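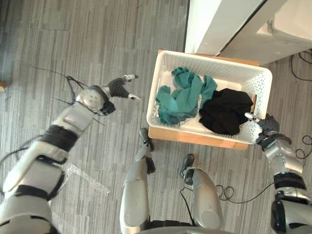 Ritirside, the Breda-based robotics software company, will release its first collection of household laundry demonstrations to research partners in February. The collection is called Dalisay and holds 2,755 recorded demonstrations, each made by a human operator driving a two-armed robot by remote control. The tasks are small and ordinary. In one, the robot holds the rim of a white perforated laundry basket with its right hand while the left stays open and free to go for the clothes, in this case a teal garment and a black one. The operator decides which arm does what, and the recording keeps both.

Dalisay covers nine laundry tasks, among them opening the washer door, loading, unloading and moving clothes to and from a basket. Ritirside chose soft items on purpose. A shirt never lies the same way twice, and a motion written out by hand in code tends to fail on the second try.

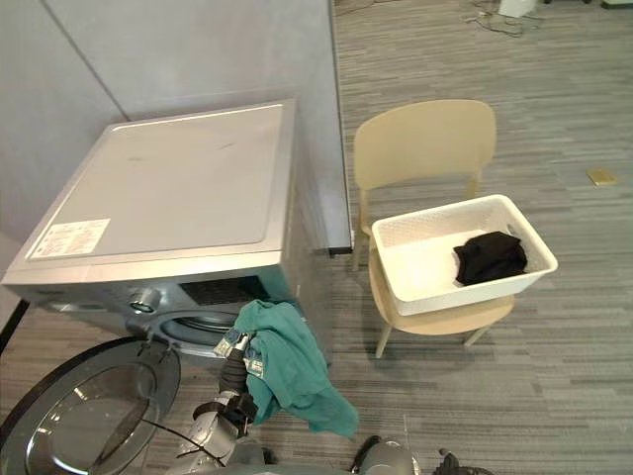

By Jonalyn Soriano
Ritirside Communications, Breda

Operators work through Skado, the company's remote control station. The operator's arm and finger movements are passed to the robot, and the camera views come back to a headset. A session starts with a short warm-up and runs until the operator asks for a break. New operators complete 200 practice runs before any of their work is kept.

The front-loading washer has been the slowest station to learn. The door swings out into the space where the arms need to be, and a garment hanging from the gripper can hide part of the operator's view. Ritirside asks operators to leave their hesitations in – a pause before the drum, a second grasp, a change of hands – and reviewers label these moments afterward.

“We used to throw away any run with a fumble in it,” said Jonalyn Soriano. “Then we noticed that the trained robot had no idea what to do after dropping a sleeve. Now we keep the recovery, and we mark where it starts.”
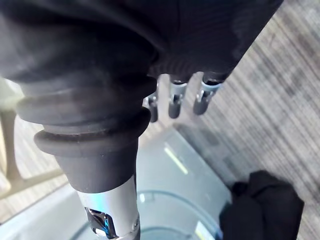

Each demonstration in Dalisay comes with head and wrist camera video, joint positions, gripper commands and a written note from the operator. Runs that ended early are stored in a separate folder with the reason given. A smaller set of 300 demonstrations has been held back for testing and will not be shared with partners.

Research groups can apply for access through the Ritirside website. Applications are read in the order they arrive, and partners will receive the files together with the Skado operator handbook.

Media contact: Jonalyn Soriano, Ritirside Communications, Breda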